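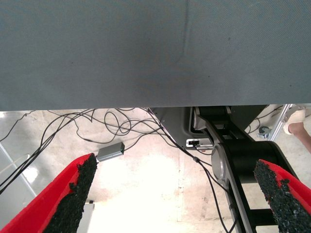
Jirix Home Budget Planner, reviewed by Renato Sebastian
20/11/2020

We bought the Jirix planner in April, when the house deposit was still a rumor. It costs $20 and has 264 pages, most of which want to know how we feel about takeout.

The savings charts are good. You color in a brick for every $2,000, and my wife guards the marker.

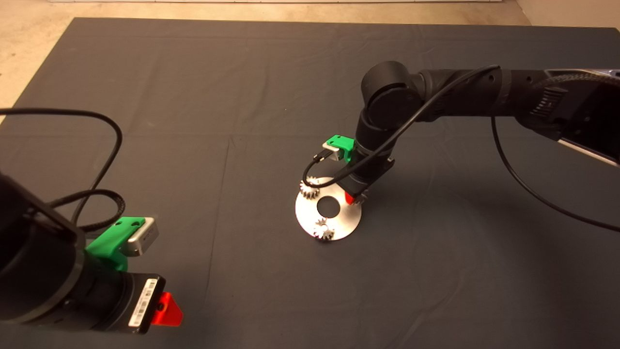 The mortgage section is thinner and assumes you already speak bank. Ours came with two copies of the closing costs page, which felt pointed. I'd still buy it again.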